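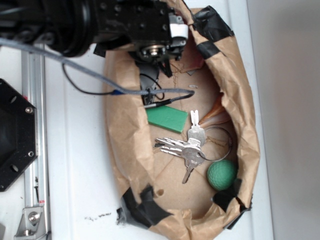

Kusum Kashyap replied that the label printer was fine on her side, and she asked if the ticket could be closed if the weight problem happens only in one warehouse. I answered that I prefer to keep it open. The wrong weights come from our site in Geltolow, but the setting which causes them is shared by everybody.

Ticket 2116 — Shipping weights wrong after Skuton update
Opened: 5 March 2023
Status: waiting for supplier

Problem: after the update of Skuton, each parcel label shows the weight of the previous parcel. The first label after a restart shows zero. The scale itself displays the correct value, I checked it with the 800 gram test weight. The label for that test weight printed 1851 grams, and this was the weight of the parcel before it.

What I tried:

1. Restarted the label program. No change.
2. Changed the cable between scale and computer. No change.
3. Put the waiting time before reading the scale from 0 to 2 seconds. Now the weight is correct sometimes, but not always, so I do not consider this a solution.
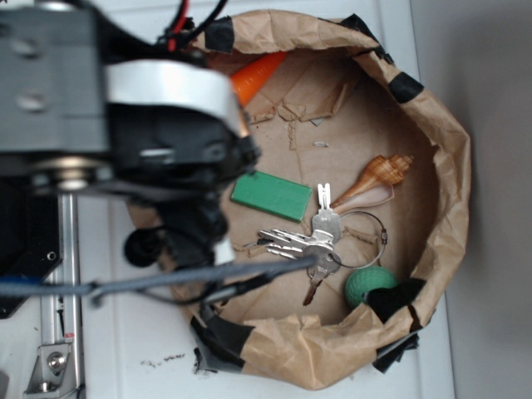
4. Installed the old scale driver from our July backup. With the old driver I printed 27 labels and all of them were correct. I then installed the new driver again and the error was back on the second label.

So I believe the new driver keeps the last value in memory and sends it before it asks the scale again. I can not prove this, I only see the result. The log file has the line "value taken from store" just before each wrong label, and this line does not exist in the old log.

Iraís Aguirre wrote to the supplier, Nilach, and attached both logs. They confirmed that they received them.

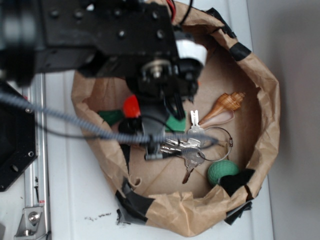
Until they answer, please work like this in Geltolow: use the old driver, and do not accept the automatic update when the window appears in the morning. Click "Remind me later" — the other button starts the installation at once and does not ask again.

The parcels which already left with a wrong label are in the shared list under the Ene account. The carrier will correct the price only if we send the real weights, so please fill in the last column. If you do not know the real weight, leave the field empty and do not guess.

I will test the new driver again when Nilach sends a corrected version.

4 comments
0 shares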